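코로우, 복원용 녹 제거 전환제 '프룰로라' 자체 시험 결과 공개… "바르기만 하면 된다는 말은 믿지 말 것"

구형 픽업 및 승용차 차체 복원 업체 코로우(Corkow)는 델탄스(Deltance)가 3월 국내에 들여온 녹 전환제 프룰로라(Prullora)의 자체 시험 결과를 발표했다. 제품 포장에는 '용접 없이 끝내는 하부 복원'이라는 문구가 적혀 있다. 코로우는 이 문구에 동의하지 않으며, 시험을 마친 지금도 생각이 같다고 밝혔다.

이번 시험은 고객 문의 때문에 시작됐다. 봄부터 코로우 접수창구에는 바닥판과 로커패널을 잘라내지 않고 약품으로 처리해 달라는 요청이 이어졌다. 견적서를 보면 이유를 짐작하기 어렵지 않다. 패널 교체는 비싸고 오래 걸린다. 약품은 한 통 사서 붓으로 바르면 된다. 다만 코로우가 입고 차량에서 보는 부식은 대개 겉면에서 멈추지 않는다. 겹쳐 용접한 이음매 안쪽, 시트 브래킷 밑, 배수 구멍이 막힌 도어 하단처럼 붓이 닿지 않는 곳에서 시작해 바깥으로 나온다.

시험은 폐차에서 떼어낸 바닥판 조각으로 진행했다. 표면 녹만 있는 조각과 송곳으로 누르면 들어가는 조각을 나누었고, 각각 설명서대로 탈지한 뒤 프룰로라를 5회까지 덧발랐다. 비교용으로는 와이어 브러시로 갈아낸 다음 일반 에폭시 프라이머만 올린 조각을 썼다. 이후 모든 조각을 1,041시간 동안 염수 분무함에 넣었다.

표면 녹 조각의 성적은 나쁘지 않았다. 검게 변한 피막은 대체로 유지됐고, 가장자리에서만 녹이 다시 올라왔다. 문제는 비교용 조각도 거의 같은 상태였다는 점이다. 시험을 맡은 엘리스 케미스(Elis Kemeys) 차체 담당은 "브러시로 제대로 갈아낸 철판이라면 그 위에 무엇을 발라도 어느 정도는 버틴다"며 "이 결과를 약품 덕으로 돌릴 근거를 찾지 못했다"고 말했다.

송곳이 들어가는 조각은 모두 실패로 판정했다. 피막은 겉에 남아 있었지만 그 밑의 철판이 얇아져 손으로 꺾였다. 전환제는 녹을 다른 물질로 바꿀 뿐 없어진 철을 되돌리지 않는다. 당연한 이야기인데도 제품 설명서에는 한 줄도 없다.
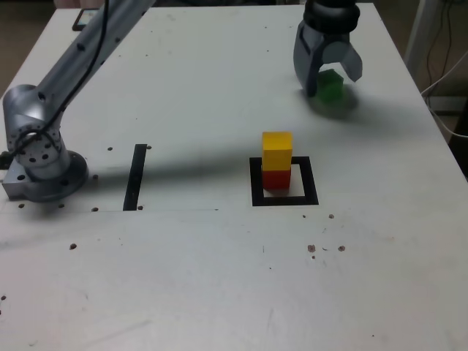

이음매 시험도 따로 했다. 두 장을 겹쳐 점용접한 시편 사이에 약품을 흘려 넣고 굳힌 다음 드릴로 용접점을 따서 벌려 보았다. 약품은 입구 쪽에만 머물렀고 안쪽은 붉은 녹 그대로였다. 굳은 약품이 입구를 막은 시편에서는 안쪽에 물기가 남아 있었다. 코로우는 이 부분을 가장 우려한다. 겉은 말끔한데 속에서 부식이 계속되면 차주는 다음 검사 때까지 알 길이 없다.

델탄스 측은 시험 결과를 미리 전달받고 "구조 부위에 단독으로 쓰는 제품이 아니다"라고 답했다. 그렇다면 포장 문구는 왜 그대로인지 코로우가 다시 물었으나, 검토 중이라는 회신 외에 구체적인 일정은 받지 못했다.

코로우의 작업 기준은 바뀌지 않는다. 송곳이 들어가는 철판은 성한 금속이 나올 때까지 잘라낸다. 기성 패널이 있으면 기성품을 쓰고, 없으면 본을 떠서 절곡한다. 맞대기 용접을 기본으로 하되 열변형이 큰 넓은 면은 짧게 끊어 가며 붙인다. 용접 뒷면에는 캐비티 왁스를 넣고, 작업 전후 사진을 차주에게 건넨다. 프룰로라는 갈아낼 공구가 들어가지 않는 표면 녹에 한해, 차주가 원할 때만 사용한다. 이 경우에도 보증은 붙지 않는다.

카르멜라 몬테스(Carmela Montes) 대표는 "우리도 용접으로 먹고사는 업체이니 이 발표를 의심하는 분이 있을 것이고, 의심하는 편이 맞다"며 "그래서 시편을 버리지 않고 두었다. 와서 직접 꺾어 보면 된다"고 말했다. 시험 방식에도 한계는 있다. 염수 분무가 실제 겨울 도로와 같지 않고, 조각마다 원래 부식 정도가 달랐다. 코로우는 같은 시험을 다른 업체가 반복해 주기를 바라며, 반대 결과가 나오면 그 역시 공개하겠다고 밝혔다.

시편은 칸테로(Cantero) 작업장 2층에서 볼 수 있다. 관람은 무료이며 오후 3시 이후 전화 예약을 받는다. 시험 기록 사본은 요청하는 사람에게 우편으로 보낸다.

문의: 코로우 홍보 담당 줄레이카 기마랑이스(Zuleica Guimarães)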